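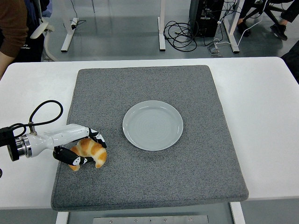
Croissant held over a grey felt mat, with a plain round plate on the mat.

How to warm and serve croissants without drying them out

By Kartini Ismail
Filed under: Breakfast and baking

Shop croissants and day-old bakery ones can be brought back to something close to fresh in a few minutes. The method below works for plain butter croissants of the usual size. Filled ones need a slightly different approach, covered further down.

What you need

Croissants, one or two per person
A baking tray
A wire rack
Plain plates, one each
A felt or cloth mat for the table
A small bowl of water and a pastry brush (only for croissants more than a day old)

Step 1. Set the table first

Warm croissants lose their crispness quickly, so have the table ready before you turn the oven on. Lay the mat flat and press down any corners that have curled in the drawer. I leave a strip of bare table on each side for cups and knives, as they wobble on thick felt.

Put the plate towards the middle of the mat. A plate with a raised rim is best for croissants as it keeps most of the flakes in one place. Pale plates show up the colour of the pastry well. Patterned ones are fine too, but you will not see the crumbs until you come to wash up.

Step 2. Heat the oven

Set it to 160C, or 140C fan. Give it the full time to come up to heat. If you put croissants into a cool oven they sit there drying while it catches up.

Do not use the microwave. It makes the layers soft and then, a minute or so later, tough.

Step 3. Check how old they are

Same-day croissants need nothing doing to them. For anything older, dip the brush in water, shake it well and pass it once over the top. Once is enough. If water is pooling in the ridges, dab it off with kitchen paper.

Step 4. Warm them

Place the croissants on the tray with a gap between each. Same-day ones take four minutes, day-old ones six. From frozen (already baked, then frozen) allow 11 minutes and skip the water. Look at the tips from time to time, as they are thinner and darken before the middle does. If they are catching, lay a loose piece of foil over the top.

Step 5. Rest on the rack

Move them to the wire rack for two minutes. Left on the hot tray, the underside goes greasy.

Step 6. Move them to the plate

Pick each croissant up across the middle, with your fingers over the top and your thumb underneath. Grip it lightly. The outer layers crack if you squeeze, and lifting by one tip can snap it off. Tongs will do if the pastry is too hot to hold, but choose ones with smooth ends.

Lower it straight down on to the plate and let go once the base is resting. Curved croissants sit more steadily with both tips touching the plate. Two on one plate should face the same way with a little space between them, or the sides steam and go soft.

Filled croissants

Almond ones: two minutes longer, and cover with foil from the start.
Chocolate ones: same time as plain, but rest for five minutes. The filling stays hot well after the pastry has cooled.
Ham and cheese: heat until the middle is piping hot. Do not leave them out on the table beforehand.

Cleaning the mat

Felt holds on to flakes. Take the mat outside, shake it, then go over it with a dry clothes brush. Do not rub at butter marks. Put a sheet of kitchen paper over the spot, press, and change the paper until no more comes up. After that use a damp cloth with one drop of washing-up liquid and dry the mat flat. Check the label before putting it anywhere near a washing machine, as wool felt shrinks.

Comments (2)

Fikri Ginting
I had been doing mine at 200 and wondering why the ends were black. Tried six minutes at 160 on Thursday and they were much better. Does the time change for the mini ones?

Kartini Ismail
Three minutes for minis, Fikri, and I would leave out the water even if they are a day old.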